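The Town That Cooks on Two Burners

By Magdalini Tsakiris
Mar 31, 2018

The bus from the coast stops in Lavska for four minutes, and the driver does not switch off the engine. Most passengers stay in their seats. I took my bag and went down, because a friend had told me that in this town people still cook their dinner in the kitchen of somebody else.

Lavska has 1,432 inhabitants and one long street. The houses were built for the workers of the salt company, and the company did not want to pay for chimneys. So every row of houses received one common kitchen at its end, with two burners and a stone sink. The company closed long ago. Families put stoves in their own homes, and the common kitchens should have become garages. A few did. But in the upper part of the street they remained in use, and the people there have a word for the habit, which is "tiso." It means the hour, the place and also the food.

"When I came here I thought Tiso was the name of a woman," says Usman Mughal, who teaches mathematics at the school. "Everybody was going to Tiso at six o'clock. I thought, she must be very popular."

He was invited in his second week. He brought lentils, and he was told kindly that lentils take too long. With two burners and five families, a dish has to leave the fire in twenty minutes. What needs more time is begun at home and only finished in company. From this rule comes the whole cooking of the street: thin cutlets, eggs with greens, small fish turned once, flat dumplings which are boiled and then fried in the same pan.

I ate the dumplings on my first evening. They are filled with sour cheese and the stalks of beets, never the leaves. Nhyira Abugri made them, and she did not allow me to help until I had watched two full rounds. She folds each one with the thumb only. I tried this later and mine opened in the water, all of them, and we ate them as a soup.

Mrs. Abugri is 61 and keeps the book of her row. It is a school notebook where every family writes what it cooked and who was at the table. The oldest book that she could show me begins in July of a year when the well was dry, and the entries are very short. "Bread." "Bread, and onion from Magsi." Magsi is the next village, nine kilometers down the hill, and the people of Lavska still speak about its onions with some jealousy.

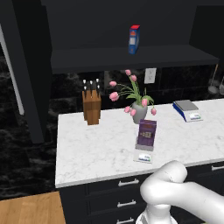 7 min read

There are 234 dishes in the books, if one accepts the count of Ehsan Rajput, a retired postman who spent two winters copying them. He writes each dish on a card, and on the back of the card he puts the name of the person who cooked it first. He does not always agree with the families about this. One card, for a cake of semolina and plums, has three names on its back, and two of them are crossed out.

What does a young person do with all this? I asked Kwan-ho Wei, who is 26 and was born in the last house of the row. He works in the city during the week and comes back on Friday by the late bus. He has a good kitchen in his apartment, he says, with four burners and an oven with a clock, and he uses it for coffee. On weekends he cooks here. "In the city I finish cooking and the food is ready, and I sit down," he said. "Here I finish and I must wait for the others. So I talk. I didn't like it when I was fifteen."

The future of the habit is not certain. The roof of the lowest kitchen lets in rain, and the repair would cost more than the row has saved. A restaurant in Dilau, on the coast, has started to serve "Lavska dumplings" with the leaves inside and not the stalks. Mrs. Abugri went there once to taste them. She finished her plate, she paid, and on the way home she said only that the napkins were nice.

On my last evening it was my turn at the left burner. I made the eggs with greens, the way my grandmother did it, with a little vinegar at the end. It took me 23 minutes and the family behind me was patient -- at least they looked at the ceiling and not at me. Mr. Rajput asked how to spell my name. Then he asked whether the vinegar goes in before the salt or after, and Mrs. Abugri answered for me, and she was wrong, and I let it stand in the book.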